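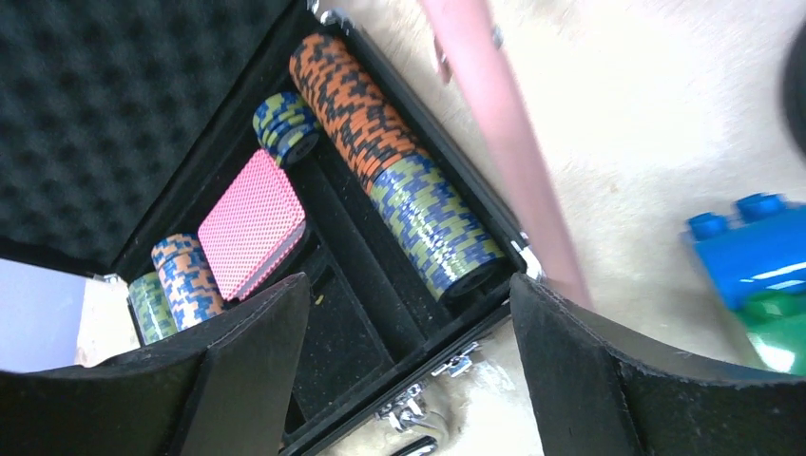
Call for participants: Lolach gripper kit trial

Brenduten is looking for 16 workshops, labs and colleges to trial the Lolach two-finger kit before its release in March. The kit comprises padded fingers, a wrist camera and the Zapata control software.

Trial work is sorting and packing small goods: poker chips in a channelled case, decks of cards, toy blocks. Sites log 92 hours over 5 weeks and record every dropped or misplaced item.

What you need
A bench-mounted arm with a standard tool flange
One operator familiar with basic arm programming
A level work surface under even lighting

What you get
The kit on loan – freight paid both ways
Spare finger pads
A licence for Zapata at the end of the trial

Organisations outside Canada may apply but must arrange their own customs clearance. Quote reference 282 on the form at the Brenduten trials page.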